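February, before breakfast

Finished the life of the old abbess last night and I'm still buzzing! She sat 2 retreats in the hills above Bragança, came down, and taught anyone who knocked. I did 400 prostrations this morning on the strength of it (knees fine, amazingly) and want to reach 1,000 by the new moon. Copied her short refuge verse inside the cover here.

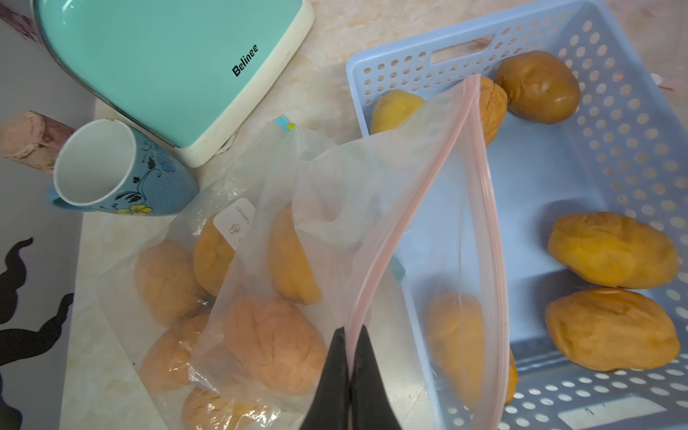
Siv Dalen wrote back that the second retreat was the longer one, and that I should read her letters next.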